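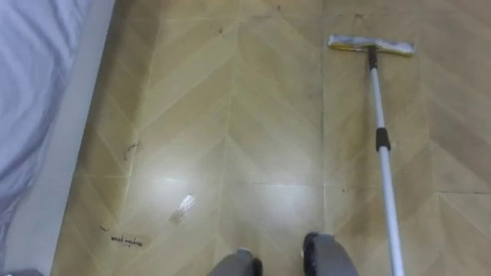

Kusuma tea towels by Busent, pack of 5

I bought these in October to replace a drawer full of tea towels that had gone thin in the middle. They are a cotton and linen blend, sold in packs of five in one colour. Mine are the grey. There is also a mustard and a dark green, and the green was out of stock at the time. I paid full price and have been using them daily since.

Size and weight

Each towel is 695 mm long before washing, a bit longer than the supermarket ones I had. Folded in thirds over the oven rail they hang lower than I'm used to and the bottom corner catches in the drawer underneath. The fabric is listed at 200 gsm. It feels heavier than plain cotton and lighter than a waffle towel. The hems are double stitched and there is a hanging loop on one short side only. I would have liked the loop on a corner, as the towel bunches up when you hang it from a hook.

Drying dishes

Straight out of the packet they were poor. Water sat on top of the cloth and got pushed around the plate. The label says to wash them before use, and I did, but once was not enough. By the third wash they were drying a plate properly, and after eight they were at their best and have stayed there.

Now they are good on plates, bowls and cutlery. One towel will get through the dishes from a dinner for four and still be usable for the pots. Wine glasses come up clean with no fluff, and for me that is the main reason to pay extra for a linen blend. They are less good at mopping up a spill on the bench. A cheap terry cloth does that job faster.

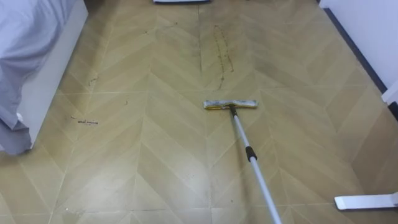 Flat mop on the chevron floor.

Washing

I wash them warm with the bath towels and hang them on the line. They dry in an afternoon in decent weather. I tried the dryer twice on low and they came out creased and a little shorter. Busent recommends line drying, so I can't complain. Measured flat, they lost most of a centimetre in length and nothing I could see in width.

Turmeric stained one and did not come out with ordinary powder. A soak in oxygen bleach took it back to a pale yellow patch. Beetroot and tomato washed out the first time. The grey hides tea well. Colour has faded slightly along the fold lines, evenly enough that the five still look like a set.

Compared with the Baris

I also have two of the Baris linen towels from Droltside, which are pure linen and cost nearly twice as much each. The Baris dries glasses a little better and it dries out quicker itself between uses. It is also stiffer and creases badly. For everyday dishes I reach for the Kusuma. If you only want something for polishing glassware, buy one Baris and keep it for that.
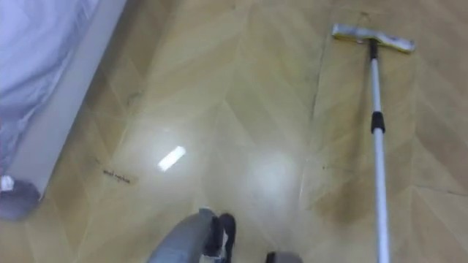
Ceiling light reflected in the floorboard pattern.

Problems

One towel arrived with a loose thread at the hem, which I trimmed, and it hasn't run. The loop on another came away at one end after a couple of months and took a minute to sew back on. The cardboard sleeve was glued to the top towel and left a tacky spot that needed a scrub.

Good: lint free, solid hems, improve with washing, decent length.
Not so good: need several washes first, loop in the wrong spot, turmeric.

I'd buy them again, in the green if it comes back. Four stars.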